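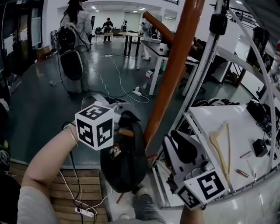
Keeping the floor and the marker cubes in order during hand-held gripper sessions

Posted by Veerle Hermans, Tuesday, 16:40

Our group in Ridlow records tasks with two hand-held grippers, each with a white marker cube on it. I must write a one-page rule sheet for the operators. Which rules do you have for cables and power strips on the floor, for jewelry, and for other people walking in the same room? I did not find a standard which speaks about this – only for robot cells with a fence.

Tamsin Sutcliffe
I know of no standard for exactly this case either, so we began from the normal office safety rules. No cable crosses a step or a walking path. If it must cross, it goes under a cover. Power strips stay against the wall. The operator looks at the task and not at her feet, so we keep 60 cm free on each side of her. Bracelets and loose sleeves come off before the grippers are picked up. For the cubes: do not touch the printed faces, wipe them with a dry cloth, and check the calibration again after every 260 recordings or after any drop.

pirley_lab
just tape everything down, works for us

Amundsen
Tape is fine for one day, but it leaves glue and people stop seeing it. I would add that visitors stay behind a line on the floor – ours is 4 meters away.

Related
Gripper finger pads: when to replace?
Venero rig loses tracking near the ceiling lights
Who signs the risk assessment in a shared room?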